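Rozália Lakatos sorts used tennis balls for the Pundgate club, and on Thursday she talked about how it's done. The club takes in almost 400 a month.

"I tip a few out at a time," she said. "If you pour the whole bag you spend the morning on your knees."

She works on a brown mat. A bare table is no good, she said — the balls roll. She squeezes each one and drops it once. The dead ones go to Myrto Karras, who passes them on to the dog shelter in Gundeck. 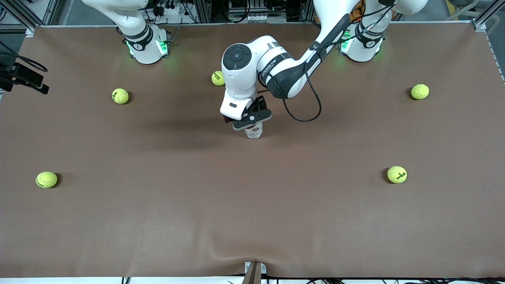 "Yellow doesn't tell you much," Lakatos said. "I've had bright ones with no bounce left. You have to pick them up."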